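"We moved the drain twice on paper and never in the ground"

Marisa Zanetti had lived in the same house for 12 years when she and her brother-in-law began drawing a second dwelling behind it. The building was meant for her mother, Pilar Ojeda, who was 82 at the time and living alone in a third-floor apartment with no elevator. It was finished in August. Zanetti, who draws piping layouts for a living, kept a log of the whole job and agreed to go through it with us.

The unit is a single-story timber house with one bedroom, a bathroom, and an open kitchen and sitting room. It was built off site by Stokau, delivered as wall panels, and set on a foundation prepared by a local contractor, Hicham Tahiri.

Zanetti's first decision concerned position. The lot slopes toward the rear fence, and the flattest ground was at the bottom. "Everyone wanted to put it down there," she said. "It was level and it had the view. But the sewer connection is at the street, and from the bottom of the lot you would be pumping uphill. A pump needs power and it needs service. I wanted gravity."

The house was placed closer to the main residence, along the east boundary, where the pipe could run downhill to the street at a constant grade. The cost of this was excavation. Tahiri cut into the slope on the uphill side and built a low retaining wall with a perforated drain behind it.

"We moved the drain twice on paper and never in the ground," Zanetti said. "The first drawing had it under the path. The second had it under the roots of a maple. The third one was built."

Tahiri described the foundation as a conventional frost wall with a slab poured inside it. He had proposed screw piles, which would have been faster. Piles would also have lifted the floor above grade, and the floor height was the one dimension the family would not change.

"There's no step," he said. "You go from the path to the door to the bathroom and it's all one level. To do that with a slab you have to get the water away from the door, so there's a channel drain across the threshold and the path falls away from it. If you skip the channel, you get water in the house the first winter."
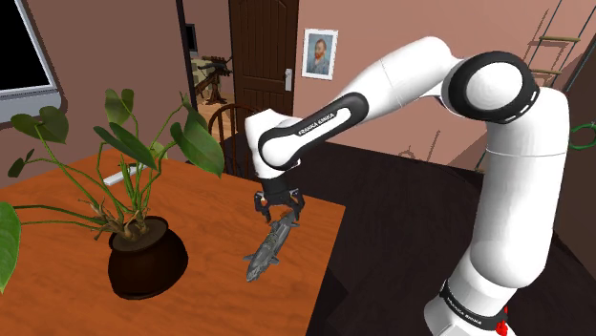
The permit took longer than the foundation. The town allows a second dwelling on a residential lot if a relative lives in it, but the application has to show separate fire access, and the side yard on the original survey was too narrow at one point. Jocelyn Kennedy, the designer who prepared the application, had the boundary surveyed again.

"The old survey measured to the fence," Kennedy said. "The fence was not on the line. Once we had the real line, the access width was there. I would tell anyone doing this to order the survey before they order drawings."

Kennedy also dealt with the utility question. A separate electric meter would have required a new service from the street and a trench across the driveway. The family chose a subpanel fed from the main house, with its own shutoff mounted beside the door of the unit. Water is also shared. There is a separate valve and a submeter, which Zanetti reads herself.

The panels arrived on two trucks. Karine Després, who supervised assembly for Stokau, said the crew had the walls standing and the roof covered before the end of the first week. The interior took much longer. Drywall, tile and cabinets were done in sequence by different trades, and the tile was delayed when the shower base arrived with the drain on the wrong side.

"We sent it back," Després said. "You can sometimes turn a base around, but this one had the slope molded in. The opening was on the left and the pipe was on the right, and the pipe was already in concrete."

The shower has no curb. The base is recessed into the slab, and the bathroom floor is pitched slightly toward it. Blocking was fitted between the studs on three walls so that grab bars could be mounted at any height. Only one bar has been installed so far, next to the toilet.

Heating is by a small heat pump with one indoor head in the sitting room and an electric panel heater in the bathroom. Zanetti had asked for a second head in the bedroom. Després advised against it on the grounds that the room was too small and the unit would cycle on and off. A transfer grille was cut above the bedroom door instead. Zanetti said she was still not convinced and would wait for January.

Her mother has fewer reservations. Ojeda moved in with a bed, a table, four chairs and a cabinet that had to be measured against the door three times. She said the thing she noticed first was the quiet.

"In the apartment I heard the elevator of the building next door," she said. "We didn't have one, and I heard theirs."

She had two complaints. The kitchen window is set too high for her to see the garden while sitting down, and the bedroom closet has a light that turns itself off. The window cannot be changed without altering a structural panel. The switch has been replaced.

The two households eat together on Sundays and otherwise keep to their own kitchens. Ojeda has a key to the main house, and Zanetti has a key to the unit, which she says she has used once, to let in the electrician.

On cost, Zanetti would give only proportions. Site work came in over the estimate, nearly all of it excavation and the retaining wall. The house itself came in at the contract price, apart from a change to the front door, which was widened after the order was placed. She held back part of the final payment until the gutters were connected.

Two items remain open. The path lights have not been wired, and the soil along the uphill wall has settled enough to need topping up. Tahiri is due back in spring, once the ground has thawed, to add fill and reset the last row of pavers.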